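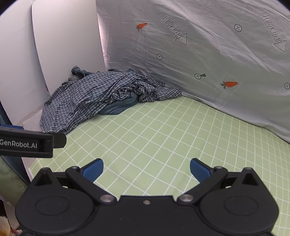
Kevin Cuervo objected, when an early draft of this section was read aloud in July, that a heap of clothes is never only a heap: the person who made it usually knows which shirt is at the bottom and for how long it has been there. The objection is a fair one, and we have changed our terms because of it. In what follows we speak of a "resting place" when a garment is put down by somebody who intends to come back to it, and of a "heap" only when we describe the shape of the cloth.

Figure 3. A checked navy-and-white shirt in a crumpled heap at the back of a green gridded mat, next to a light blue-gray bedsheet.

4.2 Surfaces beside the bed

The bed is the most common place for folding in the homes we visited. Of the 17 households in the Godcombe group, eight used the bed as their first choice, and the others used a table, the floor or an ironing board. This agrees with the interviews of the first round, in which the bed was described as large, clean and at no cost. The same persons complained, however, that the bed is too soft. A sleeve which is laid flat on a mattress does not stay flat when the knee or the hand presses near to it, and the fold line moves. For this reason several households put a firm sheet of material on the bed or close to it. We call this a folding surface, whatever it was bought for.

Cutting mats were met in two households. In both of them the mat had come from sewing work and was later kept in the bedroom. Its users gave the grid as the main advantage. With a grid, the side seam of a shirt can be put along a line and the two halves can be compared by eye. One participant in Llanos told us that she had stopped using the grid after a few weeks but would not give up the mat, as the cloth slides on it less than on the table. We did not measure the sliding and we report her opinion as it was given.

Figure 3 shows a mat of this type with a shirt not yet folded. The position of the shirt is of interest to us. It rests on the back left part of the mat, in the corner formed by white panels and the bedsheet, and a large part of the grid is left without clothing. We found the same arrangement in our written notes from other homes, also where the surface was a plain table. The clothes that wait are pushed to the far side, and the near side is kept for the work. A corner seems to be preferred over an open edge. We suppose that the corner holds the cloth from falling, but it may also be simply the place which the arm reaches last.

4.3 Checked and plain cloth

We asked the participants to sort their own shirts into "easy" and "hard" before any folding was done. Checked shirts were often placed among the easy ones. The reason given was that the pattern helps to find the middle of the back and to see if the collar is straight. On a gridded mat there are two patterns at once, that of the cloth and that of the surface, and here the opinions were divided. In the Colletti household the checks were followed and the mat was ignored. In the Llanos household mentioned before, it was said that both together make the eyes tired.

When the shirt lies in wrinkled folds, as in Figure 3, the checks are of less help. The lines of the pattern break at each fold and it is necessary first to find the collar or a cuff. Most participants searched with two hands, lifting and shaking, and began to look at the pattern only when the back of the shirt was open. We therefore treat the opening of the heap as a separate step in Table 2, and its time is not included in the folding time.

4.4 Limits of the observations

The notes on resting places were made by one observer and were not checked by a second one. The visits were also announced in advance, and it is probable that some bedrooms were tidier than on other days. Finally, the Allside visits were all made in the morning, when the beds in that group were in most cases already made. In homes where the bed is made later, the sheet and the mat may be used in another order, and our notes do not cover this case.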